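We got back from Embridge late in May, and I've been putting off writing about the garden ever since. It had two weeks without us and it took full advantage. The path to the shed had gone, the mint had got into the strawberries, and the courgettes I'd raised on the kitchen windowsill were down to stalks. Slugs, I assume. I'd put wool pellets round them, so I won't be spending money on those again.

The plan for this year was to grow less and look after it better. I wrote it on the calendar in January and by March I had ordered 85 onion sets, two sorts of bean and a quince tree from Mohammadi, the nursery on the ring road. The quince is doing well. It went in by the back fence where the old trampoline used to be, and the soil there is better than I expected. The onions are fine too. I planted 73 of them and the rest are still in a paper bag in the porch.

Indoors, things are slower. The back bedroom has been half painted since Easter. I chose a colour called Stalleo, a sort of greyish green, and it looked right on the card and wrong on the wall, then right again in the evening with the lamp on. I've decided to finish it and stop thinking about it. The second tin is bought, so there's no going back anyway. 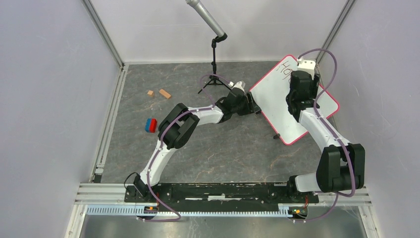
The ceiling needs another coat as well, and I keep leaving it because it means moving the wardrobe. My back isn't up to it this month. I've been trying to swim twice a week instead of running, and I'm up to 1,000 metres without stopping, which takes me a good deal longer than it takes the people in the next lane. The early session starts at half past six and I can be home before anyone wants breakfast.

The children have been easier since we changed the mornings. Bags are packed the night before and left by the door, and shoes go in the bag if they aren't on feet. My youngest still can't find her reading book most days. My eldest has joined the Flellar choir, who rehearse over the library, and now sings the alto line of everything in the bath. It's odd to hear only the alto line.

Next jobs: resow the courgettes, under cut-down bottles this time. Tie in the beans. Ring about the gutter, which I said I'd do before we went away. I've also put aside £200 for a water butt and a proper stand, as carrying cans from the kitchen is getting silly and the tap outside still drips when it's turned off. I'll post again when the bedroom is done.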